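Pekiter 开放日见闻

十一月去了一趟 Bullville，参加 Pekiter 的开放日。报名页面写限额200人，下午两点入场，我到得早，先在门口喝了杯咖啡。

今年的安排和往年不同，大部分演示都在仿真里跑，现场用大屏幕看。我是做产线调试的，平时接触实机多，对仿真一直半信半疑，这次主要就是想看看他们做到什么程度。

第一场讲的是机械臂给箱式设备上下料。工作台、设备外壳、后面的货架都建了模，手臂从设备后侧伸过去作业。
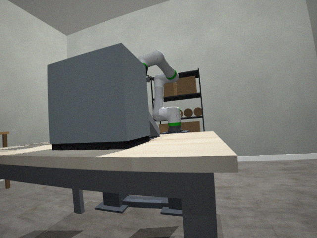 讲解的工程师说，他们花时间最多的是碰撞检测。外壳的尺寸如果和实物差3毫米，仿真里顺利通过的路径，到了车间就可能蹭上。所以每换一台设备，他们都要重新量一遍再改模型。这一点我很认同，去年我们就因为一张旧图纸返工了两天。

有人问节拍，回答是单次循环目标为40秒，目前还没稳定下来。也有人问为什么不把手臂放在设备正面，他说正面要留给操作员，开门、清理、换件都从那边走，客户一般不肯让。

提问环节拖得比较长，后面的 Lysenko 软件介绍就压缩了。我只记下一点：同一段程序可以换不同的视角回放，方便查看末端和外壳之间的距离。不过有些角度末端正好被箱体挡住，要判断间隙还得另设机位，或者直接看数值曲线。
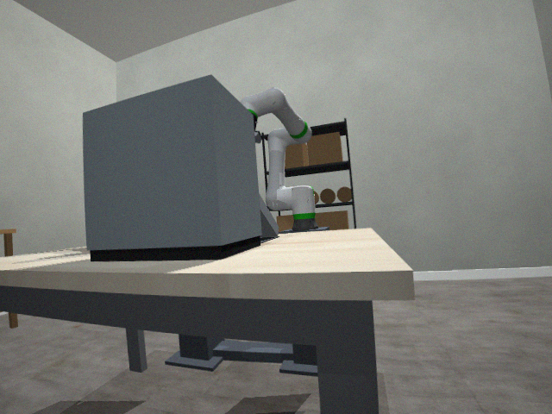 Dunel 展位和回程

Dunel 的展位在隔壁厅，主要是夹爪和快换接头。样册拿了一本，价格没有写，要留邮箱才发报价。我留了，到今天还没收到。

四点半左右散场，坐92路回车站，车上人很多。总的来说值得去，仿真部分比我预想的细，但没有看到同一套程序在实机上跑，有点遗憾。问了工作人员，说明年春天会有实机场次，到时候有空再去。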